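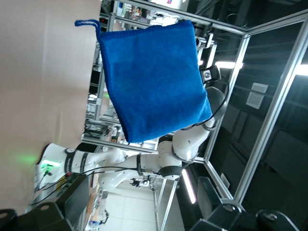

Skanditzの公開日に行ってきた(タオル畳みのやつ)
掲示板トップ > 見学・イベント > 見学レポート

名前:そばがら枕
投稿:2020年10月

行ってきましたよー、Skanditzの公開日!前から気になってたタオル畳みのデモ、やっと生で見られました。

駅からEtcombe行きのバスに乗って終点の一つ手前で降りるんですけど、案内板がものすごく小さくて、私は一回通り過ぎて隣の倉庫の受付に行ってしまいました。これから行く人は坂の上の建物のほうです。バスは片道315円、小銭がないと両替で運転手さんを待たせることになります(待たせました、すみません)。

で、中身。
デモは「Pan」っていう班がやっていて、白い協働ロボットの腕でマイクロファイバーのタオルを扱うというもの。一回の見学は6人までで、アルミのフレームの外から見ます。思ったより近い!

私、畳むところばっかり楽しみにしてたんですが、見てて面白かったのはその手前でした。まずどこが角なのかを探すんですよ。布って置くたびに形が違うじゃないですか。腕がちょっと近づいて、止まって、また角度を変えて、みたいなのをずっとやってて、うちの猫が知らない袋を調べてるときの動きにそっくりで、ひとりでニヤニヤしてました。

失敗もけっこうありました。私の回は最初の一枚は畳めず、係の人がクシャッと丸めて置き直して再開。二枚目はきれいに四つ折りになって、見学の人たちから小さく拍手が出ました。私もしました。

長くなったので続きは質問もらったら書きます。

名前:工場のうらぐち
レポありがとう。水を差すようで悪いけど、一枚畳むのにどれくらいかかってた?
前に似たような展示を見たときは、待ってる間にこっちでタオルの山を片付けられそうなくらい遅かった。動画は早送りだしね。

名前:そばがら枕
>工場のうらぐちさん
時計は見てなかったです、ごめんなさい。でも速くはないです。私が洗濯物を畳むほうが断然早いです。そこは係の人も全然隠してなくて、「今日は早送りできませんので」って最初に笑いながら言ってました。

名前:mizuhiki
写真の青いタオル、吊り下げ用の輪っかが付いてるやつだ。
これ、畳む側からするとすごく嫌な布だと思う。前の職場で布物の画像認識をちょっとだけかじったんだけど、輪っかとかタグとか、端から飛び出してるものを角と間違えるんだよね。しかも毛足があってふわふわだから輪郭もはっきりしない。あえてこれを使ってるなら好感が持てる。

名前:そばがら枕
>mizuhikiさん
それです、それ!まさに輪っかの話を聞きました!
最初は輪っかのない薄い布でやっていて、そっちはもうだいぶ安定したので、この夏から輪っか付きにしたそうです。そしたら成績がガクッと落ちて、しばらく班の雰囲気が暗かったとか(笑)
壁に練習の記録が貼ってあって、輪っか付きでの試行が2,831回になってました。途方もない……。

名前:工場のうらぐち
2,831回やってまだ一枚目を失敗するのか。
いや馬鹿にしてるわけじゃなくて、現場の人間からすると、その回数で済むならタオルのほうを変えろって話になるんだよ。輪っかなしのを仕入れれば終わり。うちのラインだってロボットに合わせて箱の形を変えたし。

名前:たこ焼き器2号
>工場のうらぐち
それは工場だから言えることでしょ。介護施設とか家に置くなら、タオルの形なんて選べないよ。うちの母の施設なんて、家族が持ってくるから色も大きさも全部バラバラ。輪っか付きだらけ。

名前:工場のうらぐち
>たこ焼き器2号
施設で使うならなおさら速さが要るんじゃないの。夜勤の人が欲しいのは朝までに山が片付いてることで、丁寧に一枚ずつ悩んでくれる機械じゃないと思うけど。

名前:たこ焼き器2号
夜中ずっと動いててくれるなら遅くても別にいいよ。そこは音次第かな。うるさかったら無理。
スレ主さん、音はどうでした?

名前:そばがら枕
音は静かでした。モーターの音より部屋の換気のほうが気になったくらい。普通の声で説明が聞こえます。
根元に緑のランプがあって、こういうのって眺めてるとちょっと愛着がわきますね。休憩のとき色の意味を聞こうと思ってて、忘れました。

名前:nekokan_88
ランプの色の意味は機種によって違うから、想像で書くと怒られるやつw
それより手首のカメラが気になる。タオルに近づいたら布しか映らなくならない?固定カメラは別にあった?

名前:そばがら枕
>nekokan_88さん
近づきすぎると何も分からなくなるから一回離れて見直すんだ、という説明でした。あの止まったり戻ったりする動きはそれみたいです。
固定カメラは聞きそびれました……聞きそびれてばっかりですね私。

名前:mizuhiki
離れて見直すの、人間も裁縫でやるやつだ。
ケーブルって腕の外側を這わせてた?写真だとそう見える。布を扱うなら引っかかりそうで怖いんだけど。

名前:そばがら枕
外側でした。細い黒いのが根元のほうから手首に向かって。私が見てた間は引っかかってなかったですが、一日見てたわけじゃないので何とも。

名前:工場のうらぐち
外這わせは試作なら普通。しょっちゅう付け替えるから、中に通すと逆に面倒なんだよ。製品で出してきたら文句言うけど。

名前:ひなたのすみ
流れ切ってすみません。小学生連れでも大丈夫でしたか?
先月Prevgateの見学に行ったら説明が専門的すぎて、下の子が床に座り込んでしまって……。

名前:そばがら枕
>ひなたのすみさん
私の回にもお子さんがいましたよ。説明はかなりやわらかめで、自分でもタオルを畳んでみるコーナーがあります。片手だけで、しかも洗濯バサミみたいな道具でつまんで畳む、というやつ。これがめちゃくちゃ難しくて大人のほうがムキになってました。私は裏返しになりました。
ただ待ち時間に座れる場所が少ないので、小さい子だとそこがつらいかも。飲み物は受付の横に自販機があります。

名前:nekokan_88
Prevgateは説明が固いけど、質問すると図面まで出してきてくれるから自分はあっちのほうが好き。好みの問題。

名前:ひなたのすみ
ありがとうございます!片手で畳むコーナー、上の子が絶対やりたがります。予約って要りますか?

名前:そばがら枕
要ります。ネット申し込みで、参加費は大人2,000円、子どもは無料でした。当日枠はなかったです。次は11月にもう一回あるそうで、日にちはまだ出ていませんでした。

名前:工場のうらぐち
金取るのかよ。タオル一枚失敗して2,000円。

名前:たこ焼き器2号
お土産は?

名前:そばがら枕
青いタオルもらいました。輪っか付きです。

名前:工場のうらぐち
……11月、空けとく。速さは自分で計ってくる。

名前:mizuhiki
計ったら輪っか付きとなしで分けて書いてほしい。あと置き直しの時間を含むかどうかも。

名前:工場のうらぐち
注文が多いな。やるけど。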